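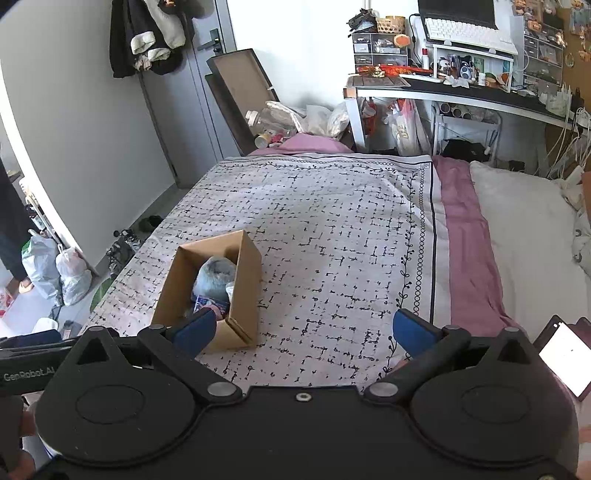 Container state is the label that Brustico predicts for every frame of a demonstration, and all later steps depend on it. A policy trained on packing tasks has to know whether the container in front of it holds anything before it can choose between reaching in and reaching out. We use 3 labels: filled, empty and unclear. A frame is marked filled when at least one item can be seen inside the container walls, whatever lies outside them. Figure 3, at the start of this section, is a plain case. The cardboard box on the bed holds a fuzzy gray-blue item and a blue package, and both can be seen over the near wall even though the left finger pad overlaps the edge of the carton. The pads are open wide and nothing is between them, so the grasp label for the same frame is "open." The container label and the grasp label are kept apart and are never used to correct each other.

We chose to label single frames because the Clolenen recordings were made by operators working at their own pace. Some packed a container in one go. Others stopped, took things out again and changed the order. A clip-level label such as "packing" was wrong for long stretches of these recordings, and the first version of our state model learned to guess from elapsed time. When we shuffled the clips its accuracy fell to the level of the majority label. Frame labels cost more to make but removed this shortcut.

The Clolenen household split has 3,000 labeled frames drawn from 14 homes. Frames were sampled so that no two from the same recording are closer than one second apart. All frames from a home go to the same side of the train and test division. The split covers boxes, baskets, drawers and bags, with cardboard boxes the most common type. Two annotators labeled every frame without seeing the other's answer. They disagreed on 137 frames, and those were settled by a third reader who had access to the full recording.

Most of the disagreements came from one source. Packing material inside a box, such as a folded strip of cardboard or a sheet of paper, was counted as contents by one annotator and as part of the box by the other. We settled on the second reading. A box with only its own cardboard in it is empty. The rule was written into the guidelines and the affected frames were labeled again. Bags remained hard under either rule, and most of the frames that ended up as unclear show a bag.

The model itself is small. A frozen image encoder produces patch features at the full wrist-view resolution. A box proposal from Baloch gives the container region, and we pool the features twice, once inside the region and once in a band around it. The two pooled vectors are passed to a two-layer classifier. The outer band was added after early tests in which the model called a container filled whenever there were loose items near it. With the band given as a separate input, the classifier can learn that clutter next to the container says little about what is inside.

We mask the gripper body before pooling. It takes up the lower part of every wrist view and its position hardly changes, so a fixed mask is enough for the housings. The finger pads move, and their mask is drawn from the jaw opening reported by the device. A second gripper sometimes comes into view at the side in two-handed recordings. We left it unmasked, and it had no measurable effect on the container label.

Figure 4 shows the kind of frame that led to the outer band. The cardboard box has a paler folded strip in it and no items, while a loose cluster of small objects sits on the cloth to its right. Under our guidelines the label is empty. Pooling over the whole image mixes the cluster with the inside of the box, and the Zullell baseline, which does this, tends to return filled on frames of this type. The setting is the same as in Figure 3, down to the printed cloth and the desk behind the bed, so background features offer little help in telling the two frames apart. We picked the pair for that reason. Pairs like it are also the basis of the matched test in the next section.

Figure 4. Wrist view with an empty container and loose items beside it. Container label: empty. Grasp label: open.
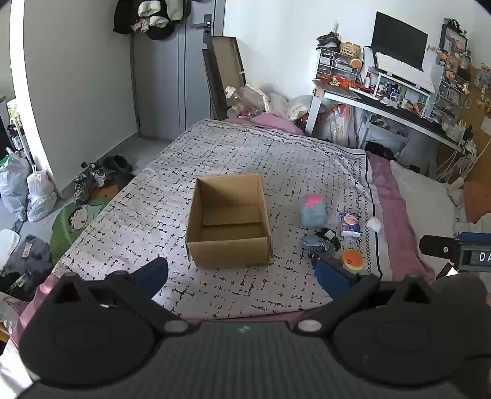
4.3 Matched-Pair Test

For the matched test we take two frames from one setting with different container labels and ask the model to label each on its own. A pair counts as correct only when both answers are right. This is stricter than frame accuracy, and it gives no credit to a model that has tied a label to a room.

Brustico is ahead of Zullell on this test in every home on the test side. The gap is widest for cardboard boxes and close to nothing for drawers, where loose items rarely lie next to the container. Removing the outer band brings Brustico down most of the way to the baseline. Removing the gripper mask costs less, and the loss is mainly in frames where a pad covers a container wall.

Pairs were selected by Aidan Flanagan and checked by Mairéad Dolan, neither of whom took part in the original labeling. Pairs with an unclear label on either side were dropped.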